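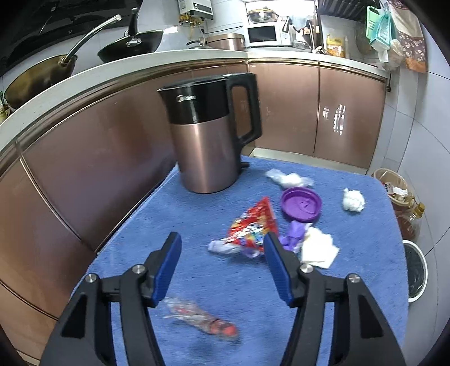 Jessie Carnegie
Forum moderator, Kitchens and Small Appliances

17th September

Limescale: how often are you all descaling?

We moved to Pondunard in April and the water is far harder than what we had before. At the old house I descaled the kettle twice a year. Now I get flakes in the cup after a fortnight. The water company's leaflet says "hard" and gives no number. What are people in hard water areas doing, and how often? I'd like to put the answers together for the pinned post, as the present one is old and half the links in it are dead.

durnametti_dave
Every three weeks, citric acid, two tablespoons to a full kettle. Boil, leave half an hour, tip away, rinse twice. I buy it by the kilo and one bag lasts me well over a year.

pippa_w
White vinegar here. Half vinegar, half water, leave it overnight without boiling. It does smell, and you need to boil and throw away a couple of kettles afterwards, but I have always got it in the cupboard anyway.

durnametti_dave
Vinegar is weaker and you pay more for it. I can't see the attraction unless you've run out of the other stuff.

pippa_w
It's a bottle from the supermarket and I use it for the taps and the shower head as well. I don't want a kilo of powder sitting about.

oldboiler
Don't boil citric acid at full strength if you have a kettle with a lot of scale in it. It fizzes up and comes out of the spout. I bring the water to the boil, switch off at the wall, let it stand five minutes and then add the powder a bit at a time. Did it the other way once and had it all over the worktop.

Jessie Carnegie
Thanks, that's worth putting in. Does anyone use a filter jug as well, or one of those wire mesh balls?

tansy71
Had a mesh ball for years. It collects some scale but you still have to descale, and then you have to clean the ball too. I stopped using it and noticed no difference.

MacRitchie Road
Filter jug, yes. We got a Jinden one and I now descale every couple of months where it used to be every two or three weeks. The cartridges are the catch. I kept the receipts and it came to 21 pounds for the last lot.

durnametti_dave
21 pounds buys a lot of citric acid.

MacRitchie Road
It does, but the tea tastes better and there's no film on top. I'd pay it for that alone. You can't get that from descaling.

durnametti_dave
Fair enough on the film. I drink coffee so I wouldn't see it.

hollis_b
Going against the rest of you, I hardly bother. Scale on the inside of a kettle is only chalk. Mine has a mesh in the spout that catches the bits and I do it when it starts getting noisy, maybe three times a year. Kettle is nine years old.

oldboiler
It takes longer to boil with a thick coat on the element though.

hollis_b
A few seconds, on a flat base. The old ones with the coil showing were different, those did fur up badly and burn out.

tansy71
I'm with hollis on the flat base, but I still wouldn't leave it four months here. I can't stand bits in the cup. One thing I would add for the pinned post is to empty the kettle at night. Water left standing in it seems to be half the problem in our house.

pippa_w
Agreed about emptying it. Also only fill what you need.

Jessie Carnegie
So far I have citric acid every three weeks, vinegar for anyone who has it in, a filter jug if you mind the film, and hollis. I'll write up the citric acid method with oldboiler's order of doing it. Dave, is your two tablespoons level or heaped?

durnametti_dave
Level. Heaped if I've left it too long.

MacRitchie Road
Can you mention checking the instructions first? Mine said no vinegar, something to do with the seal.

Jessie Carnegie
Will do. Leaving this open for anyone with very soft water who wants to make the rest of us jealous.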